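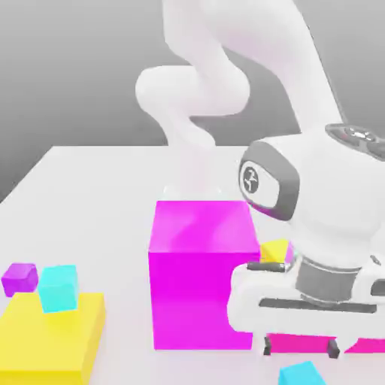
By our courts correspondent

The paperwork in the Trarkbridge harbor case now runs to 1742 pages, and on Thu 26 March the appeals court asked for one more copy. The clerk who took the request was seen looking at the elevator, then at the stairs.

Neagu, the contractor convicted in January of padding its dredging bills, says the trial judge misread an invoice. The invoice covers 207 truckloads of mud. Prosecutors would like to know where the mud went – a fair thing to ask of a harbor that got no deeper.

The company has 90 days to file its full argument. Its lawyers have already asked for more time, mostly to read their own exhibits. Meanwhile Cosness, the firm that checked the bills and found them charming, has been cleared on 2 counts and is bidding for the next contract. The hearing will be held in the small courtroom, where the radiator has opinions of its own.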